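# 常见问题：自助洗衣房与共享晾衣间

最后一次大改在十一月，之后零零碎碎补过几条。问得最多的放前面，问得最奇怪的放后面，中间那些是大家以为自己不会问、结果还是问了的。

## 一、开门、钥匙和机器

**几点开门？**

早上六点半到晚上十一点。最后一锅请在九点五十以前塞进去，标准程序加脱水要一个小时出头，十一点整门禁自动落锁，它不认识你，也不认识你的被套。

**门禁卡刷不开怎么办？**

先看看手里拿的是不是公交卡。这一条写在这里是有统计依据的。如果确实是洗衣房的卡，擦一擦再刷，还不行就打门口贴的电话。卡片丢失补办，二十元，当场拿。

**Plodow和Miltier有什么区别？**

这是我们两排洗衣机的牌子。靠窗一排是Plodow，滚筒，慢，安静，洗羊毛和衬衫比较放心。靠墙一排是Miltier，波轮，快，脱水时会往前走，去年装了防滑垫之后走得少了一些。床单和牛仔裤请用Miltier。如果您听见它发出像拖拉机爬坡的声音，属于正常范围；如果像拖拉机下坡，请按停。

**一锅最多放多少？**

滚筒放到七成满，伸手进去上面还能转动手腕，就对了。波轮不要超过内壁那圈横线。您把整床冬被按进去，合上门，它确实会转，只是中间那部分从头到尾都是干的，拿出来像一个夹心的馒头。冬被请用最里面那台大容量机，需要排队，墙上有登记本。

**60度能不能天天用？**

能，但您的衣服不一定同意。60度适合毛巾、床单、内衣和抹布。深色棉布三十度足够，羊毛用冷水档。有位住户把一件毛衣按60度洗了，现在那件毛衣的尺码适合一只体型中等的猫，猫的意见我们没有征求到。

**洗衣液要自己带吗？**

要。门边的自动售卖柜里有小包装的Furkine，一包一锅，价格比超市贵，卖的是您忘带时的那份心情。请不要倒两包。泡沫多和洗得干净之间没有关系，泡沫多和地板滑之间关系很大。

**柔顺剂放哪一格？**

有小花标志的那一格。放进主洗格的话，它会在第一遍就被冲走，等于请下水道用了一次柔顺剂。毛巾不建议用，用久了不吸水，擦脸像在推水。

## 二、晾衣间

**为什么还要晾衣间，不是有烘干机吗？**

有两台，坏的时候有一台。况且有些东西进烘干机就是有去无回：带弹力的、带胶印的、标签上画着方框圆圈再打一个叉的。晾衣间朝南，有除湿机，天气正常时一件衬衫四个小时干透。

**黄梅天也四个小时吗？**

黄梅天请把前一条当作文学作品来读。那段时间除湿机全天开着，水箱满了会滴滴响，谁听见谁倒，倒在旁边的水池里。薄衣服一个晚上，牛仔裤请做好过两夜的准备，裤腰翻出来，口袋也翻出来，不然布都干了，口袋里还住着一片沼泽。

**每户能占几根杆？**

两根。夹子夹上门牌号，没有门牌号的衣服满四十八小时会被收进蓝色大筐。收进去不等于没收，只是它会和别人的衣服团在一起，出来时比进去时皱。

**可以把椅子搬进来占杆吗？**

不可以。也不可以用一只袜子占一根杆。我们尊重袜子，但一只袜子不需要一米八的空间。

**衣服之间要留多宽？**

一拳。挤在一起晾，中间那几件会有一股味道，您会以为是洗衣液的问题，换一种洗衣液，再换一种，最后架子上收集了五种洗衣液，味道还在。拉开一拳就没有了。

**晾衣间可以抽烟吗？**

不可以，并且您不会想知道隔壁杆上白床单的主人有多大力气。 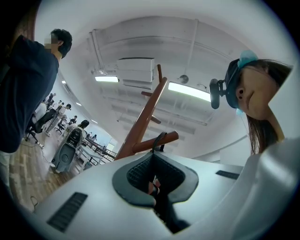
**颜色串了怎么办？**

先别烘干，也别晒，一干就定住了。趁湿单独拿出来，用温水加氧系漂白粉泡，白色棉布泡两三个钟头，有颜色的先在衣角内侧试一小块。轻的能救回来，重的也能救成一种比较均匀的粉色。全部救不回来的时候，还有一条路，叫“这件本来就是这个颜色”，走的人不少。

**新牛仔裤要单独洗几次？**

两次，翻面，冷水。第三次开始可以和深色的放一起。和浅色的放一起，永远太早。

**领口袖口发黄，机器洗不掉？**

机器是全身按摩，领口需要的是局部治疗。下机前把衣领打湿，抹一点洗衣皂，软毛刷顺着布纹刷二三十下，放一刻钟再进滚筒。刷子水池边上有，用完请挂回去，它自己不会走。

**血渍呢？**

冷水。一定是冷水。热水会让它和您的床单白头偕老。

**油渍呢？**

洗洁精直接点在干的布上，搓开，等十分钟，再下水。先沾水再点就差很多。火锅底料属于油渍里的高年级，可能要重复两遍，第三遍还在的话，请考虑把它留作纪念。

**圆珠笔跟着衬衫一起洗了，怎么办？**

衬衫的部分：酒精棉片垫着纸巾从背面按，不要来回擦，一擦就从一个点变成一片云。滚筒的部分：请马上告诉我们，并且在告诉我们之前不要离开，下一位用户的白被套正在赶来的路上。

**羽绒服能洗吗？**

能，Plodow有羽绒档。拉链拉好，帽子上的毛领拆掉，洗衣液减半。洗完它会缩成几坨，非常凄惨，请不要当场悼念。放烘干机低温，丢两个网球进去，隔半小时拿出来拍一拍，三轮之后它会慢慢想起自己是一件羽绒服。网球在服务台借，请还网球，不要还高尔夫球。

**球鞋呢？**

有专门洗鞋的那台，机身上贴着一只很大的鞋。其他机器上没有贴鞋，意思是不能洗鞋。这个推理过程我们原以为不用写出来。

## 三、钱

**怎么收费？**

| 项目 | 价格 |
|---|---|
| Plodow 标准 | 4元 |
| Miltier 快洗 | 3元 |
| 大容量机 | 8元 |
| 洗鞋机 | 5元 |
| 烘干，每半小时 | 3元 |
| 晾衣间 | 不收钱，收礼貌 |

**机器吞了钱不转，退吗？**

退。记下机器编号和时间，写在登记本最后几页，次日原路退回。请不要踢。踢过的机器照样要修，修的钱会摊到每锅三元里去，您等于付钱踢了它一脚。

**为什么涨价？**

水费涨了，电费涨了，除湿机的滤网也涨了。上一次涨价之前我们做过一次意见征询，收回112份，其中大多数反对涨价，有几份反对的是隔壁健身房的音响，还有一份是购物清单。涨价还是涨了，一锅一元。健身房的音响我们去说过，现在低音小了些。购物清单的主人，您的鸡蛋买了吗？

**可以包月吗？**

可以，包月六十锅以内同价，在服务台办。一个月洗得完六十锅的住户目前只有一家，他们家有三胞胎，我们向他们致敬。

## 四、丢东西和捡东西

**衣服不见了？**

先翻蓝色大筐，再看机器门封的橡胶圈。橡胶圈是个很深的地方，我们从里面掏出过耳塞、口罩、半张彩票和一条完整的打底裤。都没有的话在失物本上登记颜色和尺码，写“黑色T恤”对我们帮助有限，本页写作时筐里有十一件黑色T恤。

**只丢了一只袜子算不算丢东西？**

算。今年到目前为止收到的单只袜子一共843只，按颜色装在抽屉里，欢迎来认领。关于它们的另一半去了哪里，各种说法都听过，比较可信的是裹在被套角里被带回家了。请回去翻一下被套。

**捡到钱呢？**

交服务台，贴纸条，放三个月。洗过的纸币特别平整，这可能是本店唯一免费的附加服务。

**别人的衣服洗完了一直不来拿，我能拿出来吗？**

等十分钟。十分钟后可以拿出来放进机器上方的白筐里，整筐放，不要一件一件摊开欣赏。拿的时候请不要点评。墙面是瓷砖，回音很好。

**我的衣服被人拿出来了，我很生气。**

理解。请参照上一条里的十分钟。

## 五、其他

**可以带狗进来吗？**

可以牵进来等，不能洗。有人问过大容量机的被子档对狗是否友好，我们用沉默回答了，现在改用文字：不可以。

**有地方坐吗？**

有一条长凳和一张小桌。桌上那套象棋缺一个黑马，用瓶盖代替，规则照旧。

**Saavedra是什么？总在墙上看到。**

是我们这间洗衣房的名字，开业时刻在门头上，后来门头换了，墙上那块旧牌子还留着。没有典故，当时做招牌的师傅给了几个字样，这个最便宜。有住户认为它听上去像一种干洗技术，我们不提供干洗。

**那哪里能干洗？**

出门左转，过两个路口，菜场对面。西装和大衣请送那里。真丝的话，手洗也行：冷水，中性洗剂，不拧，用大毛巾卷起来压水，阴干。

**停水了怎么办？**

机器会停在原来的步骤，门打不开。请等，水来了它会接着洗。急用的话旁边有手动排水口，拉开之前在下面垫个盆，那个小盆不够大，请用大盆。很多人先试的是小盆。

**除湿机和烘干机能一起开吗？**

晚上七点到九点不行，会跳闸。跳闸以后电箱里从上往下第三个开关推回去即可，不要把其他的也推一推表示关心。

**下雨天晾衣间的窗要不要关？**

雨斜着下就关，雨直着下开一条缝。除湿机开着的时候一律关，不然它就是在给整条街除湿，志向很大，水箱很小。

**滤网多久清一次？**

烘干机的绒毛滤网，每次用完都清，抽出来用手一抹就下来了。抹下来的绒毛请丢垃圾桶。有位住户攒了一袋，说要填枕头，我们没有拦，后来也没再听说那个枕头的消息。

**我的问题这里没有，去哪里问？**

写在登记本背面那几页，每周看一次，合适的会加进来。字迹请尽量清楚，上个月有一条我们辨认了很久，目前的两个候选答案是“烘干机太烫”和“洪千鸡大汤”，先按前一个处理了，温度调低了一档。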